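Cloth folding for beginners: how we set up the task at Wiltden Robot Club

Posted Mar 10, 2018

If your club has got its arm stacking blocks and everyone is itching for something harder, try a towel! It is a brilliant next step, and you can get a first run going in one evening.

What you need
A small, fuzzy cloth in a plain colour
A table with some clear space
Your arm, with the wrist camera plugged in
A notebook for scores

Step 1. Crumple the cloth and drop it from a hand's height. Don't tidy it up. Messy starts make far better practice (and they're more fun to drive).

Step 2. Bring the gripper down slowly with the fingers open. We cap the speed at 500 on the Idholm controller and only raise it once a driver has had a few clean goes.

Step 3. Look for a raised fold and aim for that. Flat bits are horrible to pinch! Go across the ridge, close gently, lift, and wait two seconds before you move off.

Step 4. Lay it down, let go, back away. Write down the score, swap drivers and crumple it again.

Check the wrist view before every grab. You want the cloth between the two fingers, like so:

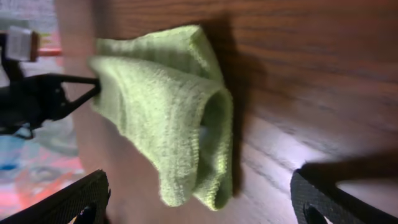 Wrist view: green cloth bunched up on the table, a finger in each bottom corner.

Watch out for shiny patches on the table, as they can wash out the picture. Turning a lamp usually sorts it. Our team did 56 goes before the Plelstead meet in June and loved it, so keep at it!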